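Speaker notes
Automation on the packing floor: what has changed for staff
Planance, Bisard site
Presented by Sabina Hrnčiar, Site Operations
25/04/2019

Opening

Thank the hosts and the works council. Introduce Norbert Trnka from Maintenance, who will take technical questions at the end. State the scope: this talk covers the school supplies line only. The returns area and the warehouse have separate plans, and questions about them should be sent to Štefánia Kuruc in Human Resources.

Slide 1. Where we started

The school supplies line fills zippered pencil cases for retail orders. Until February, every case was filled by hand at seated tables. An operator held the case open with one hand, put in the pens and other items with the other, closed the zipper and placed the case in a tray. The work is light, but it is repetitive, and most of the strain falls on the thumb and wrist.

Staff raised this with management well before any equipment was discussed. The occupational health report recorded 13 complaints of hand or wrist pain on this line during the previous year. Read the figure aloud and pause. Several people in the room contributed to that report.

Slide 2. What was installed

Two two-armed stations, supplied by Ďurica and running the Cloltero control software. At each station, one arm holds the case at the end while the other handles the pens. The stations work at table height and at a moderate speed. They do not replace the tray conveyor or the final inspection.

Soft goods remain difficult for the equipment. A carton has the same shape every time, and a fabric pouch does not. Staff who have watched the stations will know that a fold in the cloth or a half-open zipper can lead to a stop. Please say this plainly. The audience should not leave with the impression that the stations run unattended.

Slide 3. What operators do now

There are four parts to the new station operator role: preparing the work surface, loading the cases and pens, clearing stops, and checking finished cases. Operators also keep a short written log of each stop and its cause. Wubit Kahsay set up the first version of the log during the trial period, and it is now the standard form on both shifts.

During the trial the stations completed 1,226 cases. Operators stepped in on 300 of them. Most of these were brief, and the usual cause was the pouch shifting during the second pen. The log was used to change the loading position, and the supplier has adjusted the grip on the holding arm as a result.

If asked about output: hand packing is still faster per case. The stations were approved on health grounds, and the comparison with hand packing will be reviewed when a full season of orders has been completed.

Slide 4. Jobs, grades and pay

Read this slide word for word. It was agreed with the works council.

No position on the school supplies line has been removed as a result of this project. Operators who complete station training move up one pay grade. Operators who prefer hand packing may remain in that work at their current grade for as long as the line offers it. Training takes place during paid hours. Refusal of training will not be recorded in a performance review.

Do not offer any comment on staffing beyond the current agreement. Refer such questions to Štefánia Kuruc.

Slide 5. What we would do differently

The first notice to staff was posted after the delivery date had been set. Several operators learned of the project from the delivery schedule, and this caused distrust that could have been avoided. Management accepts that criticism.

The stop buttons were first placed for a standing user of average height. Kvido Hubáček reported that he could not reach the left one from his chair, and both have since been lowered. Future layouts will be tried with the operators before the equipment is fixed to the floor.

The noise of the stations was acceptable in testing, but the alert tone was not. Operators described it as tiring by the middle of a shift. It has been replaced by a light, with a tone only when a stop has not been cleared.

Some operators miss the conversation at the shared tables. The stations are farther apart than the old seats were. Rotation between stations and hand packing now takes place every two hours, at the request of the shift, and early comments have been favorable.

Slide 6. Next steps

Second round of station training, open to both shifts. Sign-up sheets are in the break room and with shift leads.

Follow-up hand and wrist survey, carried out by the same occupational health service as before so that the results can be compared.

Leave the last slide on the screen during questions. Norbert Trnka to join at the front.
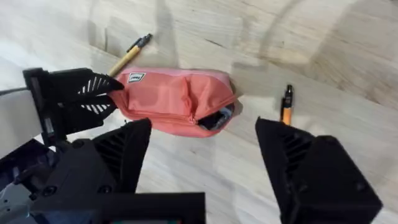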